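Brorncombe open day, quick notes before I forget it all

Got there late. Bus dropped us at the wrong end of Brorncombe and the signs for the Yousafzai house are tiny, you walk right past. Green gate, then up the side path, then ring twice. If you come by car park on the Cleltthorpe road and walk down, the lane is too narrow and the neighbors get annoyed.

What it is: a lived-in house opened up for visitors a few times a year. Four rooms on the ground floor, people still in them. Entry was 6 dollars, cash only, no change for a twenty so bring small bills. Tea included. Tea was good. Cookies gone by the time we got to them.

Started in the kitchen. Low ceiling, long shelf of jars, everybody squeezed in at once and nobody could get out again. Wanted more time on the old stove, a Bondent, but got moved along. There's a leaflet on it for a dollar, didn't buy, kind of regret it now. The pantry door sticks. They say it has stuck for 100 years and I beleive it.

Hallway next. Coats, boots, a bench you can sit on if your knees are bad. Mine are. Sat.
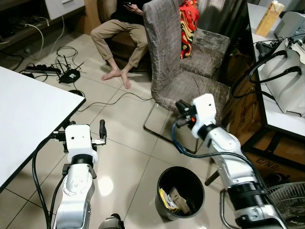
The sitting room was my favorite and I went in there twice. No ropes, no little cards telling you what to admire. Beige tile floor, easy to sweep I guess, and the seats all different. Two chairs in gray covers, the front one with a thin white grid pattern on it and a chrome frame under, the kind that springs a bit when you lean back. The red cushion on the other one, with yellow and black waves all over it, is the thing I'd have taken home. Somebody was in the brown armchair in bare feet with a phone in hand, perfectly relaxed, and good for them. Plain black trash bin right out on the floor, wrapper in it and all. Watch your feet near the router, cables go all over the tiles toward the wall. I liked that they hadn't tidied. Most open houses I go to look like a store window and you come away with no idea how anyone sits down in the evening.

Asked about slipcovers because ours at home slide off every time the dog gets up. Answer was tuck the back in deep first, then the sides, and wash them cold. Will try it.

Back room was closed at first, then open, then closed again. Saw it for a minute. Sewing things, an ironing board, a window over the yard. Would of stayed longer but there was a line behind me.

Garden is small. Six pots of herbs by the step, mint taking over as usual. Bench in the shade, taken. There was a plant table with seedlings for sale and I came away with tomatoes I have no room for.

Practical stuff. Bathroom is upstairs, steep stairs, hold the rail. No stroller access past the hallway. Dogs stay in the yard. Go early, by the middle of the afternoon it was packed and hot. The bus back to Cleltthorpe runs once an hour and the stop has no shelter, we stood in the drizzle with the tomatoes.

Bringing my sister next time, she'll want to see the stove. Need to ask if the leaflet comes in large print.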